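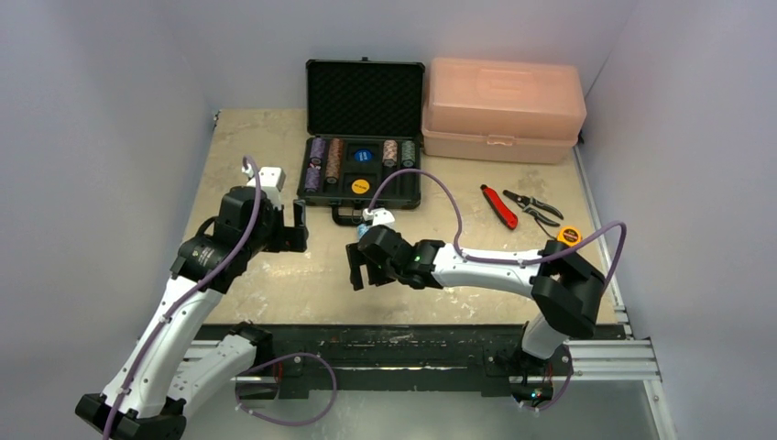 Do you need to know anything about robots to enjoy the open day at Firberg?

Not a thing. I went in March with a coat pocket full of cough drops and zero background, and the people running the stations were happy to start from scratch with me. If you can stand still for a few minutes and ask a question out loud, you're qualified.

So, my report! The building is the old Okach warehouse, and if you take the bus you'll want the rear entrance, which I learned by walking all the way around the thing in the wind. There were 112 names on the sign-in sheet by the time I got to it, and I had to write mine in the margin. Coffee was in the hallway. The good cookies were gone by 20 past ten.

I spent most of my morning at the two-arm station, which had the longest line and deserved it. Two white arms with black grippers share one table inside a white enclosure, and there was an open case of poker chips waiting at the back, the kind with the bumpy black foam in the lid. My father had one a lot like it and we were never allowed to touch it, so I was already on the robots' side.

Nantana Rattanakul was in charge of the talking. She works on the arms the rest of the year and has clearly explained them to a lot of relatives. I asked her why chips, and she said they're harder than they look: thin, slippery, and packed side by side, so a gripper with only two fingers has to come in at just the right angle or it shoves the whole row. (I tried this at home afterward with a stack of quarters and two chopsticks. I do not recommend it before dinner.)

Then somebody's kid asked whether the arms ever bump into each other, and Nantana laughed and said they had, more than once, in the first month. Each arm can reach into the middle of the table, so they have to take turns with the space, and working out who goes first is a bigger chunk of the job than I would have guessed. Both of them were leaning in just in front of the case while she told us this, pointing down like a couple of herons.

I also asked about the purple cables, because they loop all over the place and I'm a person who trips on lamp cords. She said they leave plenty of slack on purpose, so the arm can stretch and turn without yanking anything loose. Fair enough. The pliers and tape measure sitting out on the table made me feel right at home, too. My own workbench has never looked tidier than that.

The number I wrote on my hand was 2,524. That's how many practice tries the team had logged on the chip job going into the open day, and Nantana knew it off the top of her head. A try can be a success or a flop, they keep them all, and the flops are the ones she likes to go back over. I wanted to ask for the highlights reel but the line was backing up behind me.

Upstairs was quieter. Fotis Mitsotakis-Vlachou gave a talk on Fledness, the scheduling software they're building for small packing shops, and I followed the first half. Areti Sfakianakis took questions afterward and was very patient with a man who wanted to talk about his dishwasher. There was also a sorting belt from Sangkhawat, but it was down for a part when I came by, so I can't tell you much except that it's long.

My one complaint is the chairs. There were 13 of them in a room that could have used triple that, and I listened to the talk leaning on a radiator.

Loukia Kontogiannis tells me they'll run it again in the fall, with a sign on the correct door this time. If you want to ride along, leave a note in my box and I'll save you a seat in the car. Bring a snack, get there before ten, and go to the two arms first.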